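# The table in the small room

When I moved to Falton in January, I brought two suitcases and one table. The table was bought from a family on Grarness street, and it is bigger than I understood from the advertisement. It took us three tries to get it through the door of apartment 706.

The wood is light, with rounded corners, and I like it very much. But I do many things at this table, and I was afraid of scratches. So I put a white cover on top. It leaves a narrow strip of the wood free on the far side.
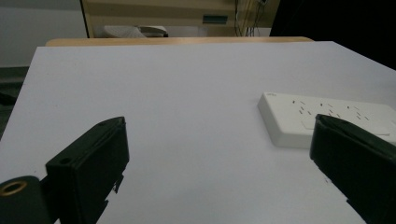 My next problem was electricity. The room has only one outlet, behind the bed, and for the first weeks I was charging my phone on the floor. Now the power strip lives on the table, on the right side. My mother would say it is ugly there. Maybe she is right – but I don't have to crawl anymore, and I can see what is plugged in.

I had also a rule from my old home in Uvik: in the evening, the table must be cleared. Cups go to the kitchen, papers go in the drawer. Here I forgot this rule for 6 weeks, and every morning I was moving yesterday's things to find a place for my bread.
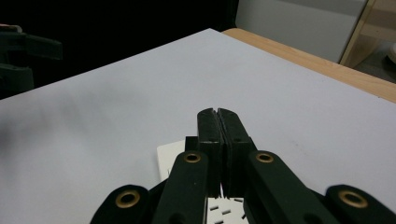
Now I clear it again before I sleep. The cover I wipe with a damp cloth and a little dish soap. Coffee comes off easily if I don't wait. Tea is more difficult, I don't know why.

Next I want to find a lamp. In the Ait Ali shop there is a green one that I visit sometimes, but the cord is too short for this room.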